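Revision date: 22/04/2025

## 4. Preparing the rack insertion task

This section covers the simulated rack task used in the Grudirora study. The study tests whether a grasping policy trained only in simulation holds up when the look of the room changes between episodes. Install the Zuvcombe scene package (section 2) and load the arm model (section 3) before you start.

### 4.1 Load the scene

1. Open the Ukitz launcher and select **Rack, single arm**.
2. Set the random seed to 3273. All results in section 7 use this seed for the first episode.
3. Leave **Room textures** set to **Random**. Wall, floor and tabletop surfaces are redrawn at every reset.
4. Press **Reset** once and wait for the status line to read *Ready*.

> **Note:** The first reset takes longer than later ones while textures are cached. Don't press **Reset** again during this time.

### 4.2 Check the approach pose

1. Step the episode forward with the **Step** key until the gripper is level with the upper equipment in the rack.
2. Pause the episode and switch to the side view.
3. Compare your view with the one below. The gripper should be horizontal, with one finger above the other and the slim black part held between the tips, pointing at the right edge of the equipment front. Colors and surfaces may differ from yours.
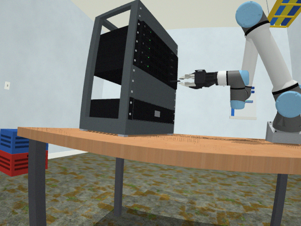
### 4.3 Set the episode limits

1. Set **Maximum steps** to 400.
2. Set **Control rate** to 25 Hz.
3. Set **Parallel scenes** to 4. Higher values work on larger cards but change the order in which episodes are logged.
4. Save the settings under a new name. The default file is overwritten by updates.

> **Caution:** Don't change the control rate partway through a run. The logger doesn't record the change, and the insertion times from that run can't be compared with the others.

### 4.4 Run the baseline

1. Select **Benítez baseline** from the policy list. It follows a fixed path and makes no use of the camera input.
2. Run one full batch and open the log.
3. Check that each episode ends with *inserted*, *missed* or *timeout*. If any line is blank, delete the batch and run it again.
4. Load the trained policy and repeat with the same seed.

A contact reading at step zero means the arm has been placed too close to the rack. Return to section 3, reset the base offset, and repeat 4.2 before collecting any data.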